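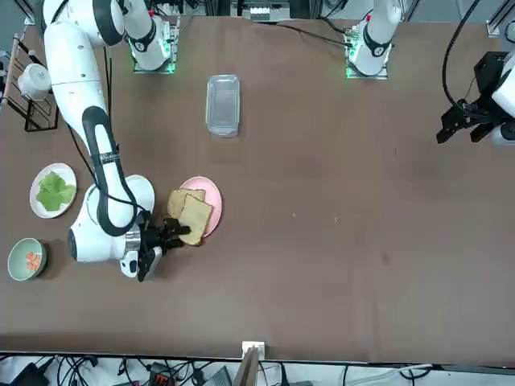 Kitchen guides > Getting started > Part 3: The sandwich lunch

Right, on to lunch! If you've come straight from Part 2 you'll have your kit unpacked and your worktop wiped, so we can get on with making something. I'm starting you off with a toasted salad sandwich, which sounds almost too simple to need a manual, but the laying out you learn with it is the same laying out you'll use for everything later on.

What you need

Two slices of bread per person, a few lettuce leaves, a carrot or a couple of firm tomatoes, and whatever you like to spread (I'm a mustard person, Agnes Viklund who tests these pages with me is very much butter only). From the Ciltico starter set you'll want the two plates, the small bowl, the clear tub and the wire rack.

Setting out

1. Put the plate you'll build on in front of you, with plenty of bare table next to it. I know it's tempting to push everything up close. Don't, you'll have your elbow in the lettuce before you've started.

2. Wash the lettuce, shake it hard over the sink and pat it with a clean tea towel. Tear the leaves to about the size of your bread and put them on the second plate, over to one side.

3. Slice the carrot or tomato as thinly as you can manage and tip it into the bowl. Keep the bowl on the same side as the lettuce, so you're only ever reaching one way for the filling.

4. Stand the rack at the back, on the filling side. Cups can live in it while you work.

5. Leave the clear tub at the back of the table with nothing in it for now. It's for the half you don't eat.

Note: if you're left-handed, you may like steps 2 to 4 the other way round. Benedicta Bawa is, and she swaps the lot.

Toasting

6. Toast both slices until the faces are a pale gold and the crusts have gone a proper brown. On my old Heller that's setting 3, but every toaster has its own ideas, so do a trial slice first (and eat it, obviously).

7. Lay the slices on the building plate, one overlapping the other at an angle. Flat on top of each other they trap steam and you get a sad, damp middle. Give them a minute like this.

Caution: toast straight out of the slot is hotter than it looks. If a slice gets stuck, switch off at the wall and unplug before you go fishing for it, and never use a knife!

Building

8. Slide the top slice off and spread both, right up to the crust.

9. Lettuce first, then the carrot or tomato in one layer. With tomato I add a second leaf on top to keep the juice off the bread.

10. Put the lid on and press down gently in the middle, then let go. You're after a sandwich that holds together when you lift it. If bits shoot out of the sides you've overfilled it, so take some out and have another go.

11. Cut corner to corner with a bread knife, using a sawing motion and hardly any weight.

Putting away

12. Let the spare half cool completely before it goes in the tub. Lid on, into the fridge, and have it the same day.

13. Sweep up the crumbs before you wipe. A wet cloth on dry crumbs just makes paste, and I've spent far too many evenings scraping that off my own table.

14. Wash the plates and bowl in warm soapy water and stand them in the rack. Dry the wires every so often, particularly where they meet, or you'll start to see rust.

Note: the tub is fine in the fridge but please don't put it in the microwave. There's a longer bit on this in Part 1, under Looking after your plastics.

If it goes wrong

Soggy bread: the lettuce was still wet, or you skipped the minute in step 7.
Bread cracks when pressed: toasted too long. Go down a setting.
Filling slides out: slices too thick. A peeler does lovely thin ribbons of carrot if your knife isn't up to it.

Part 4 is soup, and you'll want your big pan for that.

21 comments | 20 shares

Questions about your set? Write to the Ciltico kitchen desk | © Ciltico Homewares | Back to top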